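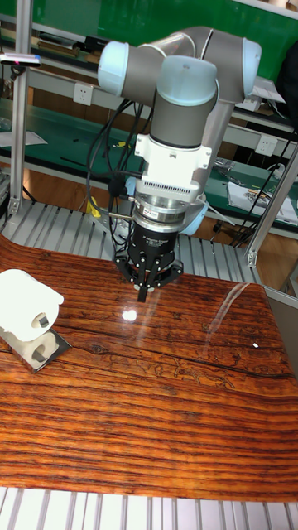 The woman who runs Flandari, a two-room furniture shop in Burport, can talk about tabletops for an hour without stopping for breath, and I loved every minute. "People think they want plain," she told me. "Then they see real stripes!" She means grain like the orange, rust and dark brown bands running across this glossy top, with a dark streak just below the middle that looks a bit like a crack. "I'd never hide a line like that. It's where your eye goes first." She feels the same way about the paler swirling knots.

She learned finishing at the old McKinnon yard, where she sanded for 3 years before she was allowed near a brush - and she still sands everything by hand. "Start at 60, then 90, and finish at 400. Don't skip!" Shine is a matter of taste, she says, but she likes a top that throws the light back at you. Her next job is a long dining table for a café in Brutlow, due in April, and she already has the boards picked out.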